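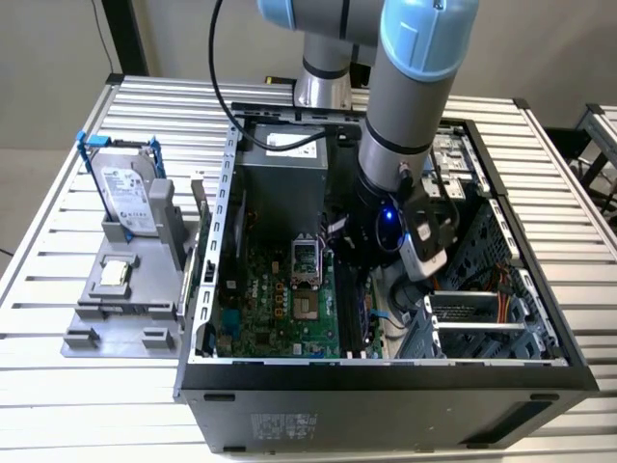 Progress Report: Desktop Assembly

Prepared by Rhea Layug for the Ballberg program office

Work since the last report has gone into the method for placing parts inside a desktop tower. The Turnley cell uses one arm with a two-fingered gripper. The tower lies on its side on the bench, and a gray fixture to the left of it holds parts such as the hard drive, already in its blue caddy, and a CPU.

The policy is trained on operator demonstrations. We now have 2652 of them, up from 500 in September. Each one covers a single part and is labeled with the part and the outcome. Failed tries are kept in the set and used to train the stage that decides when to back off and try again.

The main change is that the approach and the insertion are now learned separately. The approach model brings the part over the case. A second model, trained on wrist force readings, takes over for the last stretch. Memory is the hardest part for both, as the stick has to be turned from the way it is gripped to line up with the slot.

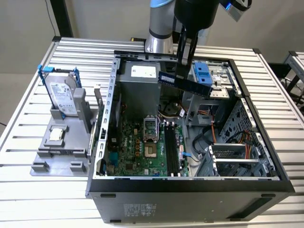

Results and next steps

Memory insertion succeeded in 68 percent of trials with the split method. Most of the failures were sticks seated at one end only. The Primlow baseline, run on the same cell, did worse on memory and about the same on the drive.

Pai is rewriting the regrasp step. We plan to repeat the memory trials with 2 case models before the next report. No change to the budget is requested.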